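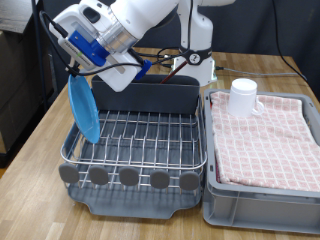 Short thread on how the vote works in Skakham, for anyone starting with the new series. The on-screen explanation lasts 18 seconds and leaves out most of it.

Eight singers, one song each per show. The studio panel gives marks out of ten. Those marks are turned into ranking points, so the top act gets eight and the bottom act gets one.

The public vote is ranked the same way and the two sets are added. A singer who wins the phones by 2000 votes gets the same points as one who wins by a single vote.

Ties go to the public ranking. It was the other way round until Diane Caron left the panel – the rule changed in the next series and was never mentioned on air.
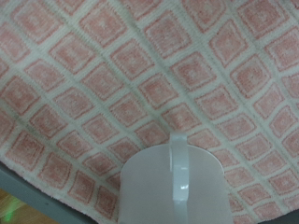 Mirko Zuccaro replies that the panel ties were split by the head judge and the marks had no part in it. Correct for the semi-final and final. In the heats the higher mark went through.

The bottom two then sing again. No marks are given at this stage. The panel votes to save one, and with four judges a split is possible, in which case it goes back to the combined points.

This is how Rui Rebelo stayed in during May. Second from bottom on points, 2–2 in the sing-off, safe on the arithmetic. 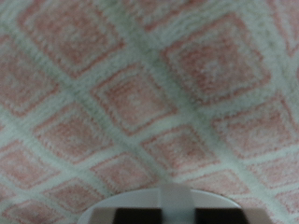 The app vote opens with the first song and the phone lines open after the last. Early performers therefore get a longer window on the app only. Leonilde Barreto has sung first twice and finished in the top three of the public ranking both times, but two shows is a small sample.

Full points table for the heats to follow once the repeat has aired.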